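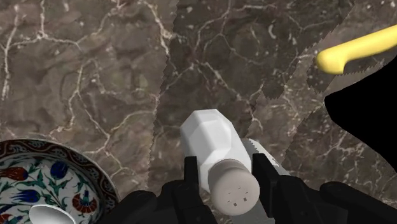

Tandenano finishes filming, with an April release to follow

Great news for everyone who has been asking us about Tandenano! Chinyere Ogbonna's second feature as a director has finished filming, and the whole thing was done in 41 days. Her first film took twice that long (and two winters), so you can imagine the mood on the last night, which ended with the crew singing on the ferry dock well past midnight.

The film follows a retired swimming coach who goes back to the river town of Buvus to sell her late brother's boat and ends up training the local kids for a race she once lost. Ogbonna wrote the script herself over one long summer, and she kept going back to the same stretch of water while she worked on it.

"I wanted the river to be in nearly every conversation, even when they're indoors," she told us by phone. "You should hear it behind the dishes. Our sound team got very tired of me."

The young swimmers are all first-time actors, 14 of them, picked from open auditions at schools and pools up and down the valley. Ogbonna rehearsed with them for a month before the cameras came out, mostly by playing cards and letting them rewrite their own lines. We've seen a short clip of the kids arguing over a stopwatch and it is a joy – fast, loud and very funny.

Music comes from the duo Eltia, who also did the songs for her first film. They recorded most of the score in an old grain store with the doors open, and there will be a soundtrack album too.

Editing is under way now with Halilović, the small post-production house that cut her debut. Tandenano opens in theaters in April, and members will get first pick of seats for our preview, with Ogbonna staying on afterward to take questions. Booking details will be in the next newsletter.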